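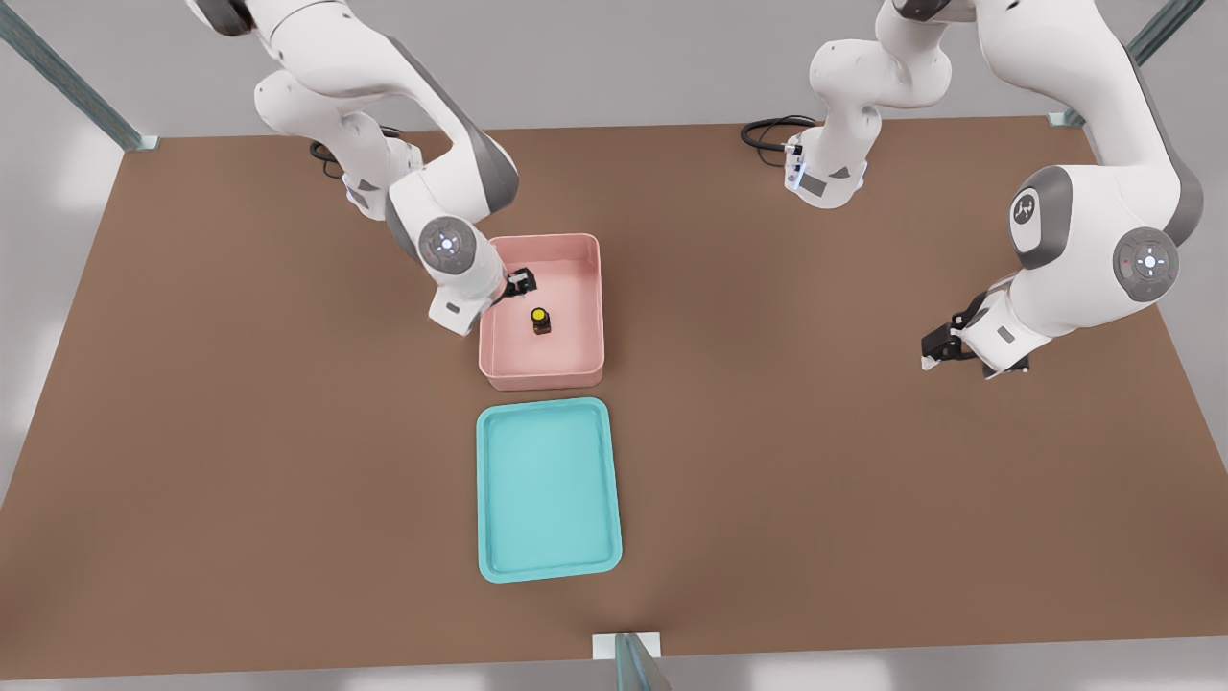 Simulated bench: one small bottle in a pink bin, an empty tray next to it, two arms.

Opinion > Work and Machines > Are They Ready for the Chores

I spent most of December asking people who run small shops and small homes whether they would trust a machine to tidy up. Most said yes, if it worked. My view is that it doesn't work yet, and that the job above is a fair way to see why.

Moving a bottle from a bin to a tray is about as plain as a chore gets. A child does it while talking. For a robot arm it means finding the bottle, coming in over the side wall, closing the fingers in the right spot, and letting go somewhere else without tipping it. Each step can go a little wrong, and a little wrong is enough.

At the Korkstead packing plant, where I worked for six years, a new hire sorted 300 returned bottles on a slow shift. Some were sticky. Some had lost their caps. The line lead fixed problems by walking over. I have yet to see a price sheet for an automated cell that includes the walking over.

Vereck, which sells sorting cells to shops that size, told me its arms made 1,270 picks in a week of trials and needed a person's help on 123 of them. Those are decent numbers for a lab. In a kitchen, that rate of help means you stay in the room, and if you stay in the room you may as well put the bottle away yourself.

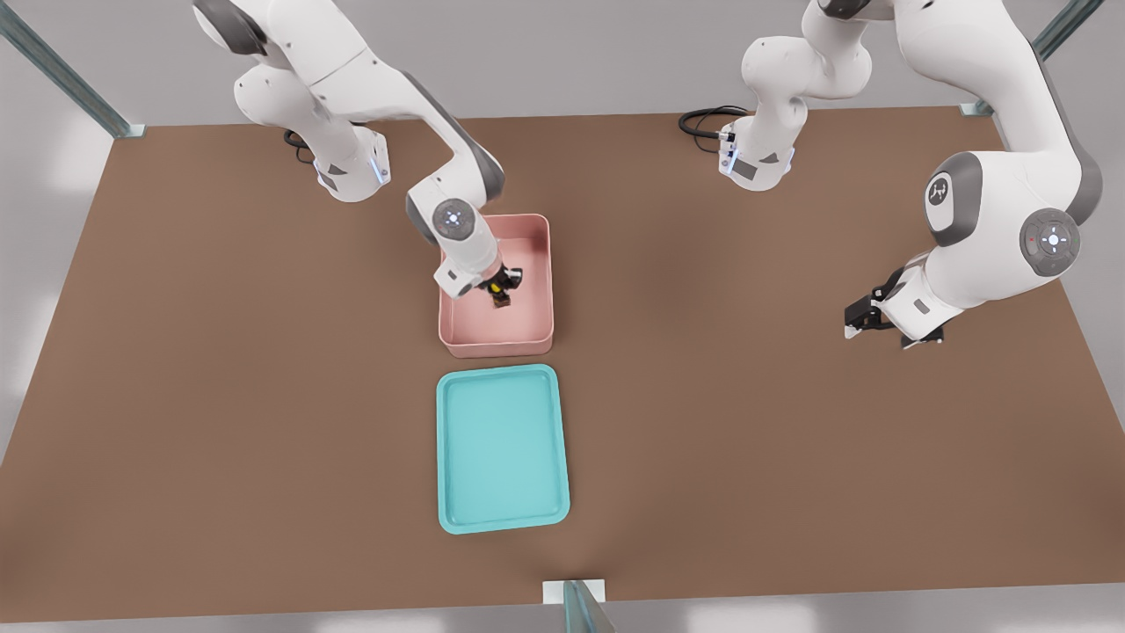 Jasińska wrote back after reading a draft of this piece that I was grading the machines against a good worker on a good day, and that almost 200 of the bottles on any real shift get put in the wrong place by people too. Give it a dull job and a long night, the note went on, and the arm looks better.

I take the point about the long night. A shop that handles one kind of bottle, in one kind of bin, could buy a cell now and probably be happy. Walix did that with its refill counter and kept it.

A home is different. The bin moves, the tray is in the sink, and the bottle is behind the cereal. I would wait.

Contact the opinion desk | Copyright Work and Machines | Back to top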